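Halta Wipe-Clean Table Cover, White
Home > Table & Kitchen > Covers and Cloths > Halta White

In stock. Sold by the cut length, two yard minimum.
Listing updated 2022-02-08

Hi, it's Adesuwa. I run the shop with Halda, which is what everybody here calls Halima Danladi, and this is the cover I get the most email about, so I've rewritten the whole page and tried to put the answers in it. It's long! If you only want the care notes, they're near the bottom.

The Halta is a plain white table cover with a smooth top face and a soft brushed backing. No print, no embossed flowers, no fake lace border. I spent ages looking for one like it. Every wipe-clean cloth I could find had lemons on it (I like lemons, I just don't want to look at them during every meal), and the plain ones were either so thin they wrinkled up under your elbows or so stiff they stood out from the table like a lampshade. The Halta drapes. It takes a day or so to relax after it's been rolled in the mail, and then it lies flat and you stop thinking about it.

It comes from Talach, a small mill we've been buying from since we opened. They coat the cotton over there, and we cut it here and hem it if you ask.

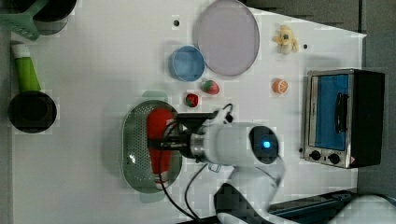

Now, thickness. We carry two weights, Everyday and Heavy, and I get asked which one to buy more than I get asked anything else. My own table has the Everyday. It folds up small enough for a drawer and I can carry it out to the yard when the weather's good. The Heavy is for people with a nice table underneath who are worried about dents and scratches, and it does soften the clatter of plates quite a bit. It's also a pain to fold, so only get it if you plan to leave it on.

Neither one is a heat mat. Please, please use a trivet. Warm plates are fine, a mug of coffee is fine, but a pan straight off the burner will mark the coating and there's nothing I can do to fix it for you. I've done it to my own, and I now have a pale brown ring that I cover with the fruit bowl.

Sizing: measure the top of your table, then decide how much you want hanging down. I like a short drop, just enough to cover the edge, and if you have small kids I'd go even shorter so there's less to grab. For a round table, give me the distance straight across and I'll cut a circle. Halda does the ovals, because my ovals are terrible. If your table has leaves, measure with them in!

You can also have it cut with no drop at all, the exact size of the tabletop. Plenty of people do this for a play table or a craft desk. It won't slide around much thanks to the brushed backing, but if it bothers you, our Ezeani cover clips hold it down without chewing up the edge. 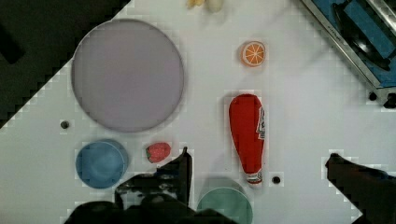
White tabletop with a plate, bowls and play food.

About the color, then. It's a real white, a bit on the cool side. If your walls are cream it may look brighter than you expected, so I'd order the swatch first (80 cents, and we take it off your order if you go ahead). We had an ivory version for a while and I was the only person who bought it, so that's gone. A gray is supposed to come from Talach in June. I haven't seen it in person yet and I'm not taking orders until I have.

People worry that white will show everything, and it does, but that's sort of why I wanted it. Crumbs on a patterned cloth just sit there until your sleeve finds them. On the white I can see where I've wiped and where I haven't.

Care notes

Wipe with a damp cloth and a drop of dish soap, then go over it again with plain water. Don't skip the second wipe or you'll get a dull film after a few weeks.

Turmeric, beet juice and berries should come up if you get to them the same day. For older stains, make a paste of baking soda and water, leave it on for 20 minutes and rub gently. Ballpoint is harder. Rubbing alcohol on a cotton ball gets most of it, and you'll want to test a corner first.

No bleach and no scouring pads. Don't put it in the dryer, ever. You can machine wash the Everyday on cold with nothing else in the drum, but the Heavy is wipe only.

Store it rolled if you have the space. A folded one will hold its creases, and the quickest way to get them out is a hair dryer on low, held well back and kept moving. 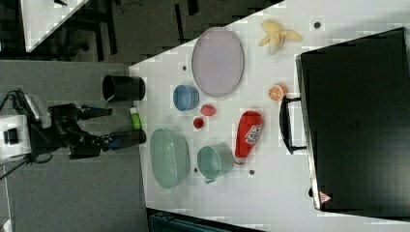 Ordering is by the yard, and we cut in half yards after the first two. The roll is wide enough for most dining tables without a seam. If yours is wider than that, write to me before you order and we'll work something out. Halda has joined widths for long banquet tables and the seam is very neat, but it is a seam, and crumbs will find it.

Hemming is optional. The raw edge doesn't fray, so you can leave it as it comes, and I do. A hem looks more finished if you have people over a lot. We can do white thread or a contrast color, and the contrast thread comes from Rakesov, who make a lovely brick red.

Cut pieces can't be returned unless we made a mistake, so check your measurements twice and then email me if you're still not sure. I'm happy to look over a sketch. We've now cut nearly 1,000 of these and I still measure every one again before I pick up the scissors.

Orders go out rolled on a cardboard tube. When yours arrives, unroll it the same day and lay it face up on the table overnight. It may smell a little of new coating at first, and an open window takes care of that.

Goes well with: Ezeani cover clips, set of four. Halta swatch, white. Rakesov hemming thread, brick red.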